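Taking computers apart, one screw at a time

The refurbishing floor at Jevavham handles office desktops that companies have finished with. Each one is opened, checked, stripped of anything faulty and either rebuilt or sent for scrap. The firm took in 3,000 of them last year. Since September, one bench has been given over to a robot arm, and we went to ask the workshop manager whether it is any good.

"It depends which ten minutes you watch," she said. "It can go into an open case and find the power supply. It can get hold of a drive. Then you give it a cable and it all goes quiet."

The arm runs on software called Sumus, and she has kept a written record of its work from the first week. Out of 163 attempts at removing a part, she marked 55 as finished without anyone stepping in.

"People hear that and think it's poor. I thought it was decent. The year before, we tried a different system and I stopped writing things down."

Most of the trouble, she said, is wiring. A metal box has edges and stays where it is put, but wires lie differently in every machine.
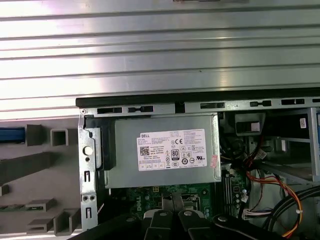 The gripper inside a Dell desktop, with the power supply and its wiring.

"Look at the reds and yellows in there. A new starter pushes them aside with the back of a hand and doesn't think about it. The arm has to be taught that, and then taught it again for the next model."

A trained member of staff can strip a desktop in 15 minutes. She would not give a figure for the robot, saying it would be unfair while the settings were still being changed. She did say that nobody on the floor had lost hours to it.

Asked about drives, she was more hopeful. They are solid, they have a shape the gripper can close on, and many of the carriers have coloured tabs.
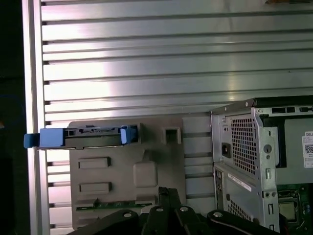
"That sort of job I'd hand over tomorrow, if it could do a full shift of it. Drives out, drives in the tray, next one. It's dull work and it's hard on the wrists."

The firm's smaller site at Flondham is due to get an arm of its own, once the bench there has been rewired. She expects it to start with drives and leave the rest to people.

We asked whether she would have one at home. She laughed and said her kitchen was worse than any computer.

"There's a robot called Cele that's meant to load a dishwasher. I'd want to see it with my pans first – none of them match."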